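The Gray Counter and What Collects on It

Dark speckled worktops hide crumbs well. For a kitchen that is a mixed blessing.

By Teodoro Becerra
March 2023

A white counter reports every spill. A mottled gray one reports very little, and the people who choose it usually do so for that reason. The pattern breaks up the outline of anything small enough to match a fleck: flour, salt, sugar, scale from hard water, the fine grit that drops out of a toaster. At arm's length the surface reads as one even tone. Under a low lamp it does not.

I have kept a dark gray top in my own kitchen in Josville through two tenancies and one remodel, and cleaned it by several methods, most of them wrong. What follows applies to sealed stone and to the hard composites that imitate it. Felt and rubber work mats in the same color range are treated separately, further on.

Inspection

Start with light. Switch off the ceiling fixture and set a lamp or flashlight on the counter itself, so the beam travels nearly parallel to the surface. Pattern that belongs to the material stays flat. Dust and crumbs throw a short shadow on the far side. Polish residue shows as a cloudy patch with no shadow and a soft edge, and a fingertip drawn through it leaves a line.

Run the hand over the area as well. A palm detects salt long before the eye finds it on a speckled ground. Work from the wall outward, and pay attention to the strip where bread is cut, which in most kitchens extends farther from the board than its owner expects.

Dry removal

Dry debris comes off dry. Wetting flour turns it to paste, and paste settles into any open texture and dries pale. Use a soft brush or a folded microfiber cloth, drawn in one direction toward a pan held at the counter edge. Circular strokes move the material without collecting it. A vacuum with a brush head is faster on long runs, provided the bristles are clean; a grain of sand lodged in the head will mark a polished finish.

Stanthorpe, the fabricator that cut my current top, tests its samples with table salt. The shop's log lists 867 wipe-downs on a honed gray panel and 852 on a polished one. The honed panel retained more residue on the first pass and showed fewer scratches at the end. My own preference is honed, for the second reason.

Wet cleaning

Warm water and a small amount of dish soap are enough for daily use. Wring the cloth until it no longer drips. Rinse with a second cloth, then dry with a third — the drying step prevents most of the pale haze that gets blamed on the stone. Vinegar should be kept away from anything containing calcite. If the material is unknown, treat it as though it does.

Haze that survives three cleanings is generally old product. Skivby sells a residue remover for the purpose, and Pacheco a cheaper one in a larger bottle. I found no difference in result. Both need a full rinse.

Mats

A felt mat of similar color behaves differently. Lint and crumbs sit in the nap and resist the brush. Take the mat outside, hold it by two corners and snap it, then use a lint roller on what remains. Do not scrub. Scrubbing raises fiber, and raised fiber holds more dust than the original surface did. Rubber mats can go in the sink.

Frequency

Dry brush daily, wet clean as needed, and inspect with the lamp once a month. My last inspection took 23 minutes for a counter and one mat, including the time spent moving the kettle. Sealed natural stone should also get a water-drop test each July, or in any fixed month that is easy to remember. If the drop darkens the stone, reseal before the next round of heavy cooking. 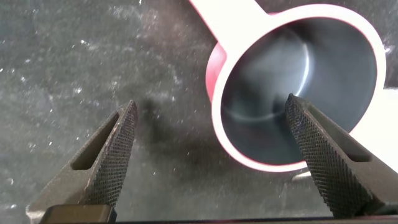 Resealing is a separate job and wants a dry day, an empty counter and a sealer matched to the finish. Allow the full cure time printed on the can, and keep the brush routine going afterward.

RELATED
Honed or Polished: Reading a Finish Schedule
Grout Haze, Three Ways
Toaster Placement in Small Kitchens
What a Lint Roller Will Not Pick Up

COMMENTS (3)

marblehead_k
The lamp trick works. I did ours last night and went to bed annoyed.

Dunstan R.
Any view on baking soda paste for the cloudy patches? I used it on a black composite and it left a dull ring.

pia.w
Dunstan, same here on ours. Several rinses took most of it off.

We use cookies to remember your reading preferences and measure traffic. Accept | Manage settings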